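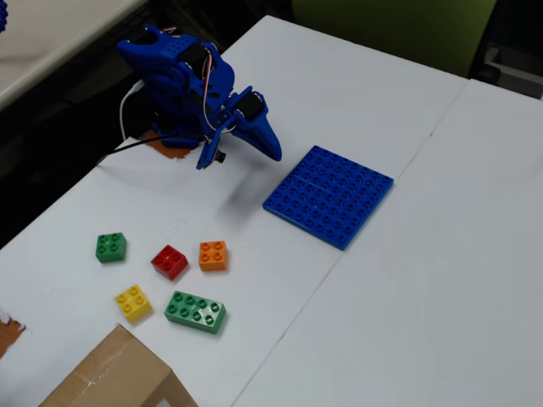
Blue arm, blue baseplate, five bricks ready to go.

Tips for recording brick-stacking demos at home

I've been teaching a little hobby arm to put bricks on a plate for a while now, and people keep writing to ask how I set up my table (hi, Tumelo!). So I finally sat down and typed out the stuff I wish I'd had stuck to the wall when I started. Most of it is housekeeping. The learning part only gets as good as the examples you feed it, and mine were pretty awful for the first 600 or so.

Mark your spots with tape. I stick something down wherever a thing has to go back to the same place, the base of the arm most of all. If the base creeps half an inch between sessions you've got two sets of examples that don't agree with each other, and you won't notice until training. Ask me how I know! Paper tape peels off a white tabletop pretty cleanly if you don't leave it all summer.

Big bricks, please. The 2x2 size for toddlers is wonderful, and a couple of 2x4s make a nice harder case. I tried the small ones and spent more time under the table than at it.

Scatter them, and mean it. My hands love habits, so I kept laying the bricks in a tidy row without thinking. Now I drop them from a few inches up and only nudge apart the ones that land touching. Turn the baseplate every so often too, so it doesn't sit square to the arm every time.

Keep the wires slack but out of the jaw's way. Move each joint through its whole range by hand with the power off and watch the servo leads while you do it. Cables from the base should run away from the bricks.

Two tables pushed together are fine, but check the join. Mine catches a brick now and then, so I keep most of the pickups on one side.

Do 12 at a time and then get up. Past that I get sloppy and start jerking the arm around, and the model learns my jerks very faithfully. Stretch, drink something, wipe the table, do another 12.

Keep your fumbles in a separate folder. If I miss a brick and recover nicely, that one stays in with the good ones (recoveries are gold!). If I knock everything sideways, it goes in the other folder with a word or two on what happened. Charmaine throws hers out completely and her arm does fine, so suit yourself.

Write down the light. Morning sun gives me long shadows from the gripper, and a model trained only on mornings got very confused after supper. I record some of each now and put "am" or "pm" in the file name.

My count as of June 9, 2019 is 2444 good ones. Next up is a second plate, and maybe sorting by color if I can stand it.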